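Two Fingers, Three Pens

A shop compares grippers on the smallest jobs it can find

Most gripper comparisons start with a payload number. The one Cluvley ran in June started with office supplies. The small automation shop builds benchtop cells for labs and packing rooms, and its customers rarely lift anything heavy. They want vials moved, cables clipped, pens put back where they came from. So the shop bought or borrowed two sets of fingers, bolted them to the same pair of arms, and spent 13 working days finding out which would pick up a pen from a tray without pushing the tray across the table.

The two contenders were the Folutura narrow finger set, which comes to a point, and the Zetgate wide pad set, which has flat faces and a rubber skin. Both fit the same wrist. Both open and close on one motor. On paper the Zetgate looks like the safer buy, as it has more surface to hold with and a higher rated grip force. The Folutura costs more and looks flimsy in the box.

Pens are a good test object for a simple reason. They are round, they roll, and when several share a container they end up lying across each other. A gripper has to get in between them or come at one end. It also has to let go cleanly, which can be harder than picking up.
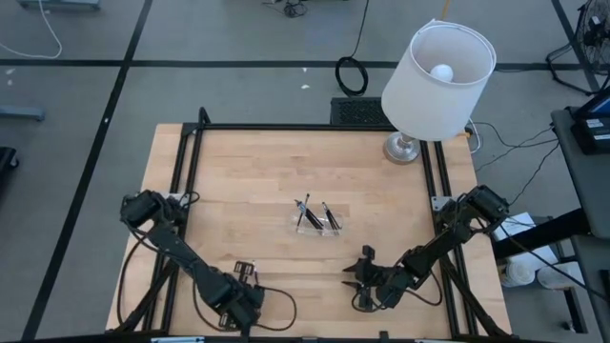
Words by the Bench Notes desk
Filed under: Grippers and End Tools

The arms face each other across a butcher-block table inside a black metal frame. A clear plastic tray near the middle holds the pens. Mounting the arms on side rails keeps the tabletop free, and it lets the operator slide a base along when a task falls just out of reach. Cluvley did that twice during the first week and then left the bases alone, so that every run would start from the same geometry.

Each finger set got the same number of attempts, 700 in all. An attempt counted as a success if the arm picked one pen, carried it to a marked spot on the wood, and set it down without dropping it or bringing a second pen along. The tray was shaken between attempts. Nothing was taped or screwed down.

The pointed Folutura fingers finished with 565 clean picks. The shop did not expect that. The narrow tips slid under a crossed pen and lifted it by the end, where the wide pads tended to land on two barrels at once. When the Folutura set failed, it usually failed during the carry. A pen held by the end wants to swing, and a fast move would turn it in the fingers until it slipped out. Slowing the arm for the first part of the lift fixed many of these, though the slower setting was not used for the scored runs.

The Zetgate pads had the opposite problem. Once they had a pen, they kept it. Getting it was the trouble. The pads need room on both sides of the object, and a small tray does not give much. On many attempts one pad touched the rim first and the whole tray moved. The operators wrote down "tray shift" so often that they shortened it to TS on the second day.

Cluvley ran the pads again on pens laid flat on open table, and there they did very well. For a packing line where parts arrive one at a time with space around them, the shop would still choose them.

The controller mattered more than anyone had planned for. The arms first ran on the stock board, which sends a new position to the motors at a fixed rate and reports grip current in coarse steps. Coarse steps are fine for a block of wood. With a thin pen barrel, the fingers had either not touched it or were already squeezing too hard. Swapping in a Samarakoon board gave finer current readings, and the operators could stop the close command as soon as the fingers met something. All of the scored runs used the Samarakoon. The stock board's practice runs were thrown out.

There are a few things to know before copying the setup. Cable routing takes longer than it should. A loop that hangs free at rest can catch a finger when the wrist rolls over, and a loop that is too tight will pull on the connector at full reach. The shop tried clips, then sleeve, then went back to clips with more slack at the wrist. The motors also need a warm-up. The first few picks of each morning were worse than the rest, so the operators began each day with unscored motion before opening the log.

Clear plastic is its own headache. The tray was easy for a person to see and hard for the depth camera, which sometimes read the table through the wall. The planning software was given the tray's size by hand in the end. An opaque tray would have saved an afternoon.

The Folutura set sells for $728 with the wrist adapter included. Replacement tips are sold in pairs, and the shop went through one pair, bent when an arm was driven into the table during setup. The Zetgate skins showed some wear at the corners by the last day but were not replaced.

Cluvley has kept the pointed fingers on one arm and put the pads on the other for its next job, which involves small bottles and their caps. The log sheets from the pen test are being kept with the arms, and the shop plans to repeat the runs when the new wrist firmware is out.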